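Gripper pads again. Third evening on this and I want it written down before I forget which screw goes where.

So the handheld pair had started letting thin stuff slide. Flat packets mostly, anything shiny. Povilas swore it was calibration, I swore it was the pads. Kaja Juška asked had either of us cleaned them. No. We had not.

Order I do it in now:

- power off, cable unclipped from under the grip
- pads wiped, lint free cloth, bit of alcohol
- pivots: dry brush first, then look for play. Wiggle each link by hand
- finger screws snug, not tight!! (stripped one in December, still mad)
- plug in, light goes green, open and close till it feels even

Then straight to the pink box for a shakedown. Packets in, packets out, both hands.
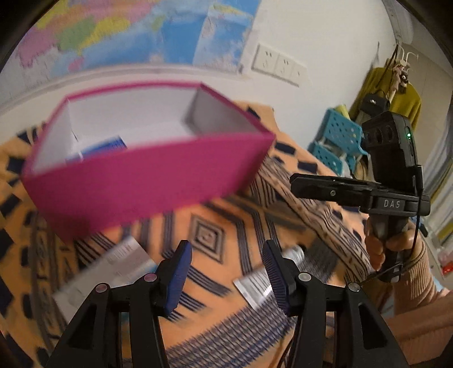
Counter said 1,936 cycles when I started, and my own rule is a pad check every 945, so yes, overdue. Danness sells replacement pads by the bag and I have 2 left. Ordering more tonight, if I remeber.

Other thing: cable routing. If it loops forward it gets in between the linkages and you feel a little tug on every close. I keep it down the side of the body and back under the grip. Dzintra uses a velcro tie, I just fuss with it. Hers is better.

Tubes are my favorite test after a clean. Soft, wrinkly, fat at one end and flat at the other, so if one pad sits crooked you see it in the way the tube tilts. Come in from both sides, slow, stop when the plastic just starts to give. Dont squeeze to the end of travel, thats how you wear out the ribs.

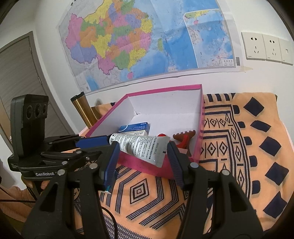

*Tube test over the box, second gripper off to the left.*

Still to do: mark the left and right fingers so I stop swapping them, log the count, write back to Yuto Wada about the spare pins. Next full teardown at 3,000. Going to bed.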